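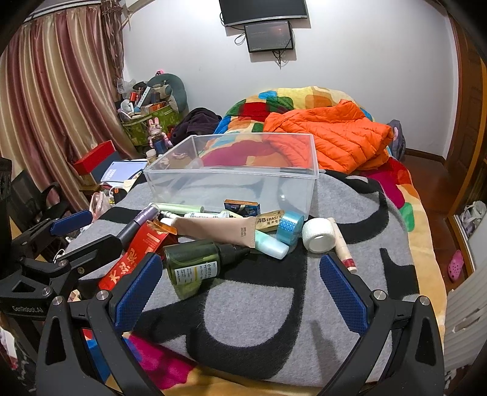
*Hand-held gripper tools with blue finger pads at a household sorting task: small items piled in front of a clear storage bin.*

**Bellatia Suspends Use of Fludau Gripper Finger Pads**

PILTWOOD, September 19, 2021. Bellatia today announced that it has suspended use of the Fludau finger pad on all hand-held grippers in its home tasks program. The pads may separate from the finger under sideways load.

The fault was identified during a review of 1,855 recorded sessions. In 6 of them, a pad shifted or came away while an item was being lifted. One operator received a minor cut to the thumb and needed no further treatment. No household property was damaged.

The company has recalled 200 pads supplied by Garrido from the affected batch. Testing points to adhesive that had not fully cured before shipment. Recordings from the remaining sessions are not affected and will be kept.

"Our operators work in people's homes, and their equipment must be sound," said Lucía Segura, head of safety at Bellatia. "Work with these pads will resume only when every replacement has passed a load test."

Operators holding Fludau pads should stop using them and return them to the Piltwood office. Replacement pads are expected in October.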